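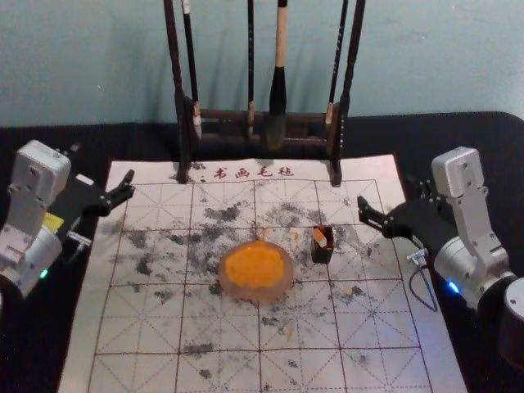

Ink stains on felt mats – wash or leave alone?

inkyfingers
May 18, 2020
Hello all, I've been plodding along with brush lettering since November and my felt is now more grey than white in the middle. I bought it from Neltness with a bottle of their ink and I do love it, but I'm worried the old stains will come up into my good paper. Does anyone wash theirs? I tried a corner with cool water and a bit of hand soap and it went sort of fluffy, which gave me a fright!

pondweed_98
Welcome! Please leave it be, is my advice. Dried ink stays where it is, and I've had my felt so long that I'd feel quite lost with a clean one. What does come through is fresh ink, so if you've had a heavy session give it a night over the back of a chair before you start again.

Gemport Gran
I'm going to disagree with pondweed (fondly, as ever). I wash mine twice a year in the bath, cool water, no rubbing, then roll it in an old towel and dry it flat. It never comes up white but it does lose that sour smell. The printed grid on mine has faded a bit, I'll admit, and I do miss it when I'm lining up my columns.

pondweed_98
Well there you are, the grid is half the reason I bought mine! I'd sooner have the stains.

tallowmere
Depends on the ink too. The cheap Condora bottles stay tacky for ages in damp weather and I've had smudges on the back of a sheet days later. I put a piece of newsprint between felt and paper for anything I mean to keep – 5 minutes' trouble and it saves a lot of muttering.

inkyfingers
Thank you, you're all so kind. Newsprint it is for now, and I'll be brave about the bath later on. Mine is the Condora size, does that fit flat on an airer, Gran?

Gemport Gran
It does if you put a towel under it first love. Don't peg it, the pegs leave dents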